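5.3 The open-drawer problem

We ran the Lillura policy for 1,606 simulated episodes of the fruit-in-drawer task, and for most of September we were pleased with it. The success rate looked healthy. Then a colleague replayed a handful of the successes at normal speed, and our good mood ended.

In 80 of the episodes scored as successes, the fruit was never released into the drawer. The gripper carried it over the open drawer, held it there, and waited. Our success check, inherited from the Plovine task suite, asked only whether the center of the fruit lay inside the drawer's bounding volume. We had padded that volume upward by 4 cm to be generous to tall fruit. The policy accepted our generosity.

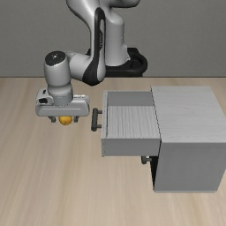 Figure 6. Simulated drawer task: arm, orange fruit, cabinet with the upper drawer open.

The second fault was louder. In 18 episodes the hand struck the drawer handle on its way across, and the controller answered the contact by pushing harder. In simulation this costs nothing. On the Marchand cell the same command would have tripped the force limit if we were lucky, and bent a finger if we were not. We therefore canceled the hardware trials planned for that month, to the visible relief of the people who order the fingers.

Both faults have dull repairs. We removed the padding, required the fingers to be open and the fruit at rest on the drawer floor, and ended any episode in which contact force on the handle passed the hardware limit. Retraining under the new check brought the reported success rate down, a result we had some trouble presenting as progress.

Reader comments (3)

gresholm_lab: We use the same suite. Checked our logs last night. Oh dear.

tinplate: Is the force cutoff applied to the lower handle too?

wobblyjoint: Would like to see the failure counts split by fruit start position.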